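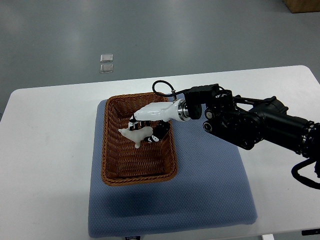
*White animal figurine in a woven basket, on a blue-gray cushion.*

# Skanddale packaging claims list

A table of 3,391 green claims copied from food and household packaging, one row per claim. It covers wording such as "recyclable," "plant-based film" and "made with less plastic." Whether any of it is true is a separate matter, and the `evidence` column is mostly blank.

## Columns

- `claim_text`: wording as printed, typos kept
- `pack_type`: pouch, tray, tub, carton, sleeve, other
- `source`: `sokol` or `amow`
- `evidence`: link or document title, if a supplier gave one
- `vague`: yes/no, our call

## Before you quote it

The Sokol rows were typed from packs bought in stores. The Amow rows come from supplier brochures, and brochures say what brochures say. Don't pool the two and call the result a market survey.

We asked for proof on 200 claims. The replies that came back with a test report numbered 9, and several of those tested the film without the zipper or the label. "Compostable" was the worst: hardly anyone said where, or how long it takes.

`vague` was marked by one person. A second pass on the pouch rows disagreed often enough that I wouldn't build a chart on it.

## Known problems

- Multipacks may appear twice.
- Weight-saving claims rarely name the old pack, so "30% less" can't be checked.
- The Undard export drops accents and trims anything past 2,000 characters. Use the CSV.

## Updates

Next batch is planned for May, tubs and cartons only. Corrections are welcome if they come with a copy of the label text.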